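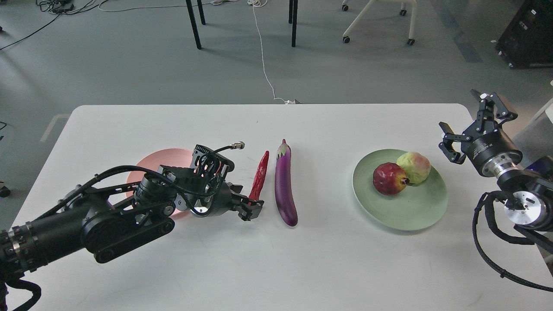 報道関係各位

3月3日(日)

**学生ロボットクラブ「Wirau」、両腕ロボットによる食材仕分けの公開発表会を開催します**

日ごろより学生ロボットクラブWirau(ウィラウ)の活動をあたたかく見守ってくださり、ありがとうございます。私たちは、ものづくりの好きな学生が放課後と週末に集まって、腕型ロボットの製作と動作づくりに取り組んでいるクラブです。このたび、昨年の秋から続けてまいりました両腕ロボットの課題「Sterau(ステラウ)」がひとつの区切りを迎えることになり、3月の下旬に公開発表会を開く運びとなりましたので、少し長くなりますがご案内申し上げます。

## 課題「Sterau」について

Sterauは、テーブルの上の野菜と果物を左右二本の腕でつかみ、決められたお皿へ移していくという課題です。言葉にするとたいへん素朴で、小さなお子さんのお手伝いのように聞こえるかもしれません。ところが、いざロボットにやらせてみますと、細長い唐辛子は指先のわずかなずれで向きが変わってしまいますし、なすはつやつやした皮のせいで思いのほかつかみどころが難しく、丸い果物は軽く触れただけで転がろうとします。どの腕がどの皿を受け持つのか、真ん中に置かれたものはどちらが取りにいくのか、といった段取りも、学生たちがひとつひとつ話し合って決めてきました。

動作は、まず学生が自分の手で腕を操って手本を記録し、その記録をもとにロボットに動きを学ばせるという方法でつくっています。これまでにためた手本は2400回分になりました。そのうち向きや置き方をそろえ直し、練習に使えるものとして残したのが378回分です。ずいぶん減ってしまったと思われるかもしれませんが、採用しなかった記録も捨てずに取ってあり、どこで手が迷ったのかをみんなで見返す時間が、いまではクラブでいちばんにぎやかな時間になっています。

## 学生と指導者のことば

動作づくりの班をまとめる佐々木はるな(Haruna Sasaki)は、次のように話しています。

「最初のころは、とにかく速く動かしたくて仕方がありませんでした。でも速くすると、見ているほうが怖いんです(笑)。いまは、指先が食材に近づくところをゆっくりにして、つかむ前にひと呼吸おくようにしています。私は唐辛子の担当が長かったので、家でも台所で唐辛子を見ると、つい、どこを挟もうかなと考えてしまいます。発表会ではぜひ、近くで手元を見ていただけたらうれしいです!」

技術指導のブリジェシュ・クシュワハ(Brijesh Kushwaha)からも、ひとことお伝えします。

「学生たちには、うまくいった動きだけを見せる会にはしないでおこうと話しています。落とすこともあるでしょうし、二本の腕が譲り合って止まってしまうこともあるでしょう。そのときに本人たちがどう考えて、何を直すのかを見ていただきたいのです。配線の整理については、私からまだ少し言いたいことがありますが、それは練習のあとにゆっくり伝えるつもりです」

## 公開発表会の内容

当日は、学生による活動報告に続いて両腕ロボットの実演を行い、そのあと質問の時間をたっぷり設けます。実演は同じ並べ方を繰り返すのではなく、食材の位置を毎回少しずつ変えて行います。ご希望の方には、学生が隣につきながら、腕の操作を体験していただくこともできます。専門的な知識はまったく必要ありませんので、ご家族そろって、あるいはお散歩のついでにでも、どうぞお気軽にお越しください。

- 催し名:Sterau公開発表会
- 時期:3月下旬の週末(詳しい日時は、お申し込みの方に個別にご連絡します)
- 会場:Jenvilleホール 1階
- 定員:100名(事前申込制、定員になりしだい締め切ります)
- 参加費:無料
- 主催:学生ロボットクラブWirau
- 協力:Stubbs工房

部品の加工では、Stubbs工房のみなさまにひとかたならぬお世話になりました。図面の引き方から、ねじの締め方、工具をもとの場所に戻すことまで、根気よく教えてくださったことに、この場を借りて心よりお礼を申し上げます。

## 今後の予定

発表会のあとは、記録の取り方と手順をまとめた冊子を400部つくり、近隣の学校や図書館にお配りする予定です。新年度には新しい仲間も迎え、葉物野菜のようなやわらかい食材にも挑戦したいと考えています。葉物は指導者も「覚悟がいる」と申しておりますので、しばらくは失敗の多いご報告になるかもしれませんが、引き続き応援していただけましたら幸いです。

## 取材について

報道関係の方には、実演前の準備の様子もご覧いただけます。学生への取材や撮影をご希望の場合は、お手数ですが事前にWirau広報班までお知らせください。三脚をお使いになる方は、あわせてその旨もお書き添えください。

**本件に関するお問い合わせ**
学生ロボットクラブWirau 広報班
(Jenvilleホール受付でも、発表会のお申し込みを承ります)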